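Etis Towel Handling Kit for School and College Robotics Clubs

Product code ETIS-304
Sold by: Nowakowski Education Supplies
Age range: 14 and over, with supervision
Group size: up to 12 students per kit

The Etis kit is a teaching pack for clubs that already have a two-arm robot and want a term's work on soft objects. It covers picking up, holding, moving and hanging towels, and it ends with the household round of the Viver student competition. The robot is not included.

What is in the pack

12 cotton hand towels, white
3 bath towels, white
Clip-on hanging rail with wall pads
Printed workbook, 82 pages
Teacher's notes and marking sheets
Access to the Loker logging software for one school year

How the course runs

The workbook is split into 3 units. In the first, students drive the arms by hand control and learn to take a towel by one corner. The second deals with lifting it clear of the floor and passing it from one gripper to the other. In the third they write a short program to repeat what they did by hand, then run it in a real room of their choice. Clubs usually pick a bathroom or a utility room, as the Viver round is set in one.

Unit 2 work in a bathroom: the right gripper has the towel by a top corner and the left is open and free. Students at this stage are marked on the grip and on how they place the spare arm before the next move. 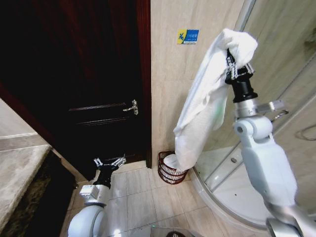 Can the kit be used with a robot that has only one arm?

Unit 1 can be taught in full with a single arm, and so can the hanging exercise in Unit 3. The passing exercises in Unit 2 need two arms. A one-arm club can enter Viver but cannot score the points for passing.

Before you order

Your robot needs two-finger grippers that open wide enough to take a folded towel edge. Padded fingertips help with the bath towels but are not required for the hand towels. Loker runs on Windows and Linux. It records joint positions and gripper state and saves each attempt as a separate file, which students can replay or hand in with their workbook.

Allow clear floor space for the base and enough height to lift a bath towel at full length. Floors should be dry. Keep the emergency stop with the supervising adult at all times. The risk assessment form at the back of the teacher's notes should be filled in again whenever the robot is moved to a different room.

Care and spares

Wash towels at 40 degrees without fabric softener, which makes them slip in the grippers. Replacement hand towels are sold in packs of 3. The workbook may be copied within the school that bought it.

Delivery

Kits ordered by the end of July arrive before the autumn term. Schools may pay by invoice. Unopened kits can be returned within one month of delivery.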